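Riders asked to keep off Retemell path while bridge is replaced

8/6/22

Horse riders who use the path between Retemell and Prasness will have to find another way around for most of the late summer, after a wooden bridge on the route was closed to horses.

The bridge crosses the creek below Iglesias Farm and was found to have rot in 2 of its main beams during a routine check. Walkers can still cross it one at a time. Riders, even those who get down and lead their horses, are being told to stay off until a new bridge is in place.

The path is one of the few off-road routes in the area and is used every day by riders from the boarding stables on both sides of the valley. Without it, the only way across for a horse is the county road, which has no shoulder on the bend above the creek and carries farm trucks all through harvest.

The Retemell Bridleways Group, which looks after the path under an agreement with the county, said the decision was made after a section of decking moved under a horse. The animal was startled and backed off the bridge, but neither horse nor rider was hurt.

"We had been planning to replace a few boards in the fall," the group said in a statement. "Once we had the boards up and could see the beams, it was clear that new boards were not going to fix it. A horse and rider can weigh well over half a ton, and we can't ask people to take that chance."

The new bridge will be built by Fesska, a contractor that has put in several trail crossings farther up the valley. It will have steel beams with a timber deck, and will be 8 feet wide, enough for a horse to be led over with room on either side. The old one was built for foot traffic and was only later opened to riders.

Work is due to start once the ground on the Prasness side is firm enough for a small crane. The group hopes the bridge will be open again in September, but said a wet spell could push that back. The approach from the Prasness side runs through a low field that floods easily, and the landowner has asked that no heavy equipment be taken across it after rain.

The group has $3759 in hand toward the cost, most of it from a sponsored ride held in the spring and a tack sale at the Prasness showground. The county will pay 80 percent of the total bill. The rest will come from the group's own funds, and members said they expect to have enough to cover the deck and the handrails, with a second tack sale planned if the price of lumber goes up again.

Signs have been put up at both ends of the path and at the parking area where trailers are usually left. The gate on the Retemell side has been chained so that it opens wide enough for a person but not for a horse. Someone removed the first set of signs within a few days, and the group has asked anyone who sees riders on the bridge to let them know about the closure politely.

Riders who want to stay on grass can still use the loop on the Retemell side, which goes up through the woods behind Iglesias Farm and comes back along the old quarry track. The farm has agreed to leave its top gate unlocked during the day for as long as the work lasts — it is normally kept shut while there are cattle in the upper field. Riders are asked to close it behind them and to walk their horses past the calving barn.

Those who do need to cross the valley are advised to go early in the day, wear bright clothing, and ride in pairs where they can. The county has agreed to put temporary horse warning signs on both sides of the bend, but has said it will not lower the speed limit for a closure of this length.

The water trough beside the bridge has been turned off for the time being, as the supply pipe runs under the deck and will have to be moved. It will be connected again when the work is finished, along with a new mounting block on the Prasness side, which riders have been requesting for several years.

Updates will be posted on the notice board at the Prasness showground and in the feed store at Retemell.
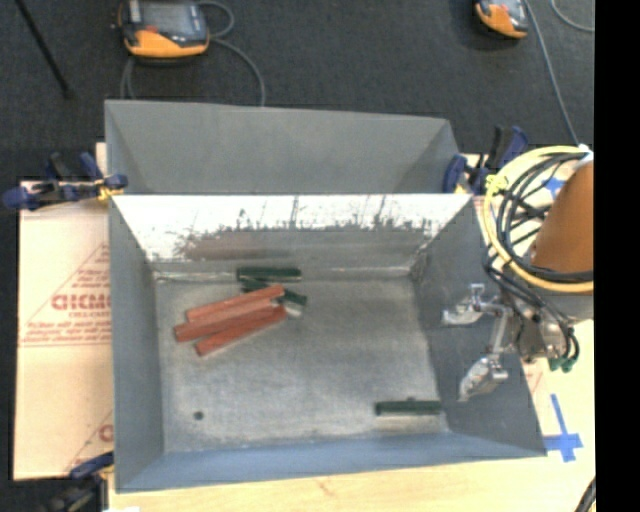 Anyone who had a group ride booked on the path before the closure can move it to a later date at no charge by leaving a note at the feed store.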